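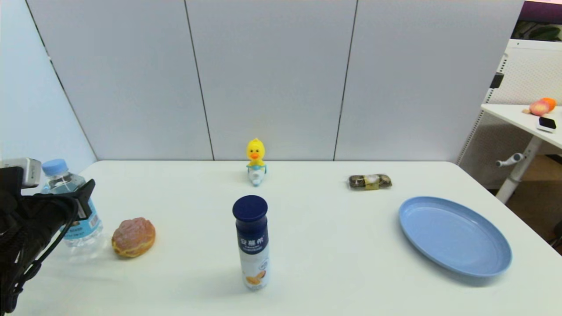 Yogurt drink in the middle, duck at the back, and the bun I couldn't make up my mind about.

So I went to the Hekotari open day after all. I nearly didn't, because it was bucketing down at lunchtime and the bus to Insaurralde Road only comes when it feels like it, but I'd already paid my 8 dollars and I'm too stingy to let that go. My ticket was number 3889, which made me think there'd be a queue out the door. There wasn't! I walked straight in, dripped on the mat and got given a map printed so pale that I gave up on it by the second corner.

For anyone who hasn't been, Hekotari is the old biscuit warehouse behind the Akis car park. It's four floors of studios and workshops now, and once a year in January they open most of the doors and let people wander through. Last time I only saw the ground floor (pottery, bikes, a man's entire collection of clocks) and ran out of puff, so this year I started at the top and worked my way down. I recommend it if your knees are like mine.

Top floor was mostly screens and people with headphones on, and I didn't stay long. I did have a good nosy at the view. You can see right over the Akis roof to the river, or you could if it wasn't raining sideways.

The third floor was where I spent most of my time, and it was the everyday things room that did it. I'd expected proper exhibits with little cards. What I got was a white table against a pale panelled wall with ordinary stuff out on it, the sort of thing you'd find in somebody's lunch bag, and I stood there far longer than I did in front of anything with a sign. Everything looks more interesting on a white table. I went home and looked at my own kitchen table (brown, crumbs) and felt a bit let down by it.

The yogurt drink was what drew me over. I know that one! It's the tall one with 安慕希 across the top, navy cap, navy round the shoulders and white from there down, with what I take to be nuts or grains near the bottom. The grocer near my old flat used to keep yogurt drinks in the fridge by the till and I got into a terrible habit of grabbing one every time I went in for onions. I haven't bought one in ages. It's funny what a bit of packaging can do - I could practically hear that fridge humming.

Then there was the bun. It was tipped on its side, pinky brown and crackled all over the top, going golden orange towards the bottom, and it had me completely stumped. Pineapple bun, I thought, straight away. Then I thought, hang on, that could be a toy one. I looked at it from the front, I had a look from the side, and I was no wiser. I have owned a squishy bread roll that fooled my own sister at breakfast, so I don't trust any bun on sight. I didn't poke it. I wanted to.

A water bottle with a light blue cap stood over on the left, and I've got nothing to say about it except that it reminded me I was thirsty. I'd left mine on the bus.

I did a lap of the rest of the floor after that. There's a bookbinder with the most gorgeous marbled paper (I bought 5 sheets and have no plan for them at all), and a room full of lampshades that was so warm I could have curled up and slept in it. The stairwell down that end has been painted a very strong orange since last year. I'm not sure about it. Then I got turned around looking for the toilets, came out by the same doorway I'd started from and thought, well, I may as well have another look.

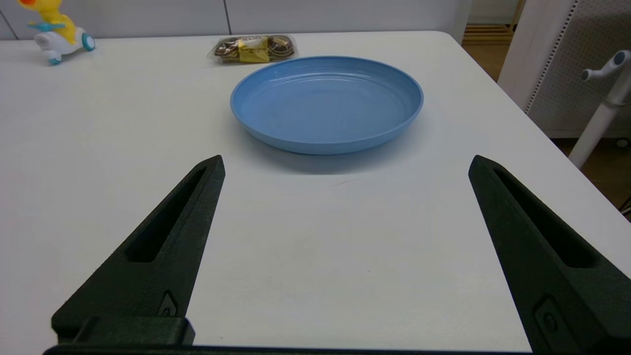 I'm a sucker for a plate. I don't need any more plates, the cupboard doesn't shut as it is, but that soft sort of sky blue gets me every time, and I love a plate with rings in it. My gran had a set with ridges like that, in cream, and we used to chase the last of the gravy round them with a bit of bread. Put a blue one on a white table with nothing on it and all I can think about is what I'd like for tea. Toast, in this case. Or the cookies, which were sitting in their clear wrapper just behind, round and chocolatey with white swirls on top. I have a weakness for anything with a swirl. They were the closest thing to my idea of a snack in the whole building, and I include the café in that.

And the duck on the scooter! I'm not even a duck person. It's a yellow cartoony fellow on a little white scooter, and I was so taken with it that I asked at the ground floor shop if they had anything like it. They didn't. They had tea towels. I bought a tea towel.

A few practical bits if you're thinking of going next year. The lift works but it's slow, and there's a bench on each landing. The café on the ground floor does a decent pumpkin soup, but they'd sold out of rolls by the time I got there, and the cheese scone I had instead was dry as a bone. The cloakroom is free and they'll take a wet umbrella off you. Doors close at 4, and they do mean it: I was still trying to choose between two mugs in the pottery when the lights started going off at the far end. I got the green one. It has a wonky handle and I've had my coffee out of it every morning since.

I never made it to the second floor properly, only walked through on my way down, so I still haven't seen the weavers. Next year I'm starting on two. And I'm packing my own lunch, with a bun in it.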